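3. How people keep shared storage in order

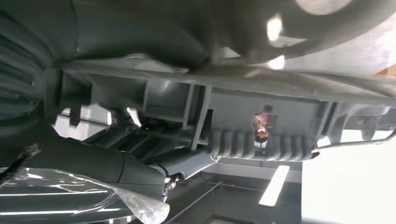 Household and Workplace Studies Group, Flaltivham

3.1 Why dividers matter so much

We went into this part of the work expecting labels to be the star. Labels are cheap, everyone understands them, and nearly every office we visited already had a label maker in a drawer. What the diaries showed us was far more fun: people sort by edges. Give someone a long open shelf and things drift. Put a couple of uprights in it and the same person starts treating each gap as a place with its own rules, often within the first week and often without reading a single label.

Figure 1. Two upright posts dividing the recessed compartments of a long gray panel frame.

Our main set of diaries came from 300 people at two sites, Findia and Altus, who shared storage with at least one other person. Each wrote a short note whenever they put something away and had to stop and think about where it went. We collected 465 of these "pause notes" in April, and they are a delight to read. One person at Altus wrote a full page on whether tape belongs with paper or with tools -- and then changed her mind the next morning.

3.2 Coding the notes

Ciarán Mac Suibhne read every note first and sorted them into 5 groups: size, use, owner, habit and "nowhere else to go." A second reader then worked through the same notes without seeing his choices. The two disagreed most over habit and owner, and we can see why. A mug that always sits in the left-hand gap may be there out of habit, or that gap may simply belong to the person who drinks from it. Where the readers could not settle a note between them, we kept both codes.

Notes from divided shelves leaned strongly toward use and owner. Notes from open shelves leaned toward size, with tall things pushed to the back and small things left wherever there was room. We had not planned to compare the two, and we are very glad the diary form asked about shelf type.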